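Todico Household Helpdesk
Ticket status: Closed
Product: Todico round wastebasket liners, black, roll of 24
Subject: Liner falls into bin, takes rubbish with it
Opened by: Kelechi Odukoya
Handled by: Joscha Seidel, then Marlene Tiedemann

Kelechi Odukoya, 08:14
Hello. I bought a roll of your black liners in February for the bin in our bedroom. It's a plain round bin, no lid, no pedal, no ambitions. Each new liner goes in beautifully and hangs over the rim like it does on your packet. By the evening it has slid down inside and is lying at the bottom in a puddle of itself, and whatever we've thrown in since is sitting between the bag and the wall of the bin, where I have to fish it out by hand.
I've used nine liners so far. One stayed up. I had put nothing in it.
What am I doing wrong, if it's me?

Joscha Seidel (Todico), 09:02
Hi Kelechi, thanks for getting in touch and sorry about the fishing. Could you let me know:
The width of the bin across the top
How far the liner folds over the outside when it's new
What sort of rubbish goes in
Whether the bin gets moved during the day

Kelechi Odukoya, 12:40
Width across the top is 24 cm, measured with a school ruler, so I had to do it in two goes.
Foldover is about as much as a turned-up trouser hem. Generous on one side, stingy on the other. I can even it out but then it's stingy all the way round.
Rubbish is ordinary bedroom rubbish. Tissues, empty tubes of cream, the boxes the tubes came in, packets, other plastic bags. Fruit wrappings too. I'm told eating pears in bed is a phase.
Yes, it gets moved. It has no settled address. We're part way through sorting the room out and the floor is mostly spoken for, so the bin goes wherever there's a level surface.

Joscha Seidel (Todico), 13:25
Thanks, that helps a lot. The liner should suit a bin of that width, so I don't think size is the whole story. Three things to try, one at a time please so we know which one did it:
1. Before you fit the liner, open it fully and push the bottom right down to the floor of the bin with your fist. If there's air trapped underneath, the first heavy item pushes the air out and pulls the top in after it.
2. Fold the rim over, then take up the slack on one side and tie it in a small knot against the outside of the bin.
3. Wipe the outside of the rim. Hand cream and dust both let the plastic slide.

Kelechi Odukoya, 19:51
Test 1. Fist to the bottom, there was a sigh like an old settee. Liner lasted until teatime, then a half-full bottle went in and down it all went. An improvement.

Kelechi Odukoya, 08:30
Test 3, done before test 2 because I had a cloth in my hand. The rim was disgusting. It's now the cleanest thing in the room. Liner lasted all day and gave up in the night, unprovoked.

Kelechi Odukoya, 18:17
Test 2. Knot tied. My wife, walking past, asked why the bin had a ponytail. The liner stayed up. I carried it the length of the room and back and it was still up. However, the knot uses so much of the rim that the far side now only just reaches over the edge, and it's pulled tight enough to play a tune on.

Joscha Seidel (Todico), 09:10
Good news on the knot. Tight on the far side suggests the bin is wider lower down, or taller than I assumed. Can you measure the height? I'm off from tomorrow, so my colleague Marlene will pick this up.

Marlene Tiedemann (Todico), 10:05
Hello Kelechi, I've read the whole thing, including the settee. Height when you have a moment, please. And a question Joscha didn't ask: when you throw something away, are you dropping it in from above, or from the bed?

Kelechi Odukoya, 12:22
Height is 2 cm more than the ruler, so 32.
From the bed. Underarm mostly.

Marlene Tiedemann (Todico), 12:58
Thank you for your frankness. A tube thrown underarm hits the side of the liner before it hits the bottom, and it drags that side down. The liner for a 32 cm bin is our next size up, sold as the tall round. What you have is meant for the shorter office type, and I agree the packet could say so in letters larger than an ant.
I'm sending you a roll of the tall ones free of charge. Please keep the knot, but make it a small one.

Kelechi Odukoya, 13:15
Very kind. Can I use up the short ones in the meantime or do I have to bury them?

Marlene Tiedemann (Todico), 13:31
Use them up in something small. A bathroom bin is ideal. They're also perfectly good for shoes.

Kelechi Odukoya, 17:44
Tall roll arrived. Fitted one with fist, clean rim and small knot. Nothing to report, which for this ticket is a report.

Kelechi Odukoya, 08:05
Day after. Still up. Bin has been on the floor, on the chair and on the boxes. We have thrown things at it from distances I won't put in writing.

Marlene Tiedemann (Todico), 09:20
Lovely. May I mark this as solved?

Kelechi Odukoya, 09:48
Mark away. Now for the rest of the room, the wardrobe end is worse.

Marlene Tiedemann (Todico), 10:02
I like the roses on the bedspread. Closing now. 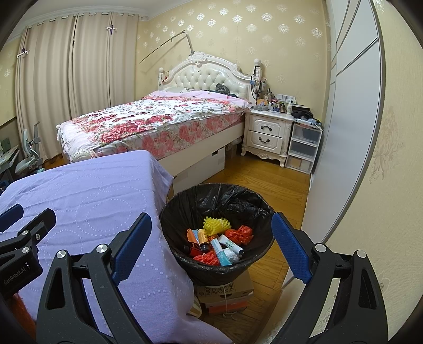
BINS AND LINERS: FITTING AND SLIPPING

Note added on closing, M. Tiedemann
Cause: liner too short for the bin, air trapped under the bag, greasy rim, underarm throwing.
Fix: tall round liner, pushed down by hand before folding over. Small knot in the slack. Customer declined to change the throwing.
A crumpled liner is fine. Several people have written in worried that theirs doesn't lie smooth like the one on the packet. The one on the packet was ironed.
Light, bulky rubbish such as foam fruit sleeves and knotted carrier bags fills a round bin long before it weighs anything, so empty by height. Tubes and bottles go in best if set down.
A bin stood on cardboard boxes should have its whole base on the top box. If there's string round the stack, keep the bin off the knot or it will rock.
Packet wording passed to Gudrun Rieger in print, who has asked how large an ant is.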